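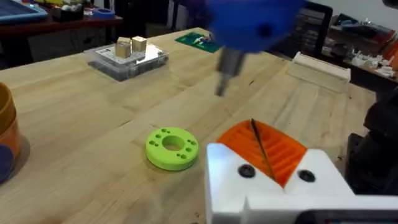 Gripper comparison, progress report for March
To: Shewit Zeleke
From: Henok Gudeta

Hi Shewit, we're a bit past the halfway point on the money from Workneh, so you get the long version this time. The short one is that the ribbed orange fingers are going well, the camera work is slower than I promised you, and I'd like to move a little money around (see the end).

What we've run so far

We've logged 243 grasps with the two finger sets, the Storko flat pads and our own ribbed ones. Same arm, same wrist camera, same white housing, so the fingers are the only thing that changes. I started with easy stuff like wooden cubes and worked up to screwdrivers, a circuit board and the green printed ring with the holes in it. The ring is my favorite! It's low and flat, and if the fingers come in a hair too high they just skate over the top.

The ribbed fingers dropped 4 things in the whole run. The flat pads dropped 33, mostly round handles that rolled out during the lift. I expected a gap but I didn't expect that one, so I went back and checked the pad pressure on the flat set. It was fine.

Wrist camera

Okay, the slow part. From the wrist you see the housing and the orange ribs all the time, and the software kept wanting to treat them as something to pick up. I've masked them out now and that's mostly fixed. The busy background is harder. With monitors, cups and cables all in view, the detector from Cetia takes some 2 seconds to settle, and I want it well under one. Moving to the bare room at Illstead would make the numbers prettier, but I'd rather keep testing on our regular benches. 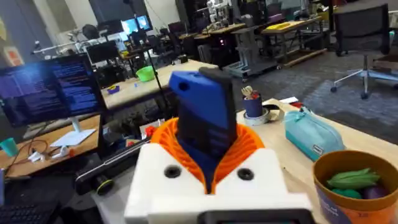 Next month

Soft things first: pouches, toy vegetables, anything that squashes. Then I'll rerun the flat pads with a slower lift, so they get a fair shot. I'd also like to shift what's left of the travel line into spare fingers, if you're okay with that. Just reply yes or no and I'll do the form.

Henok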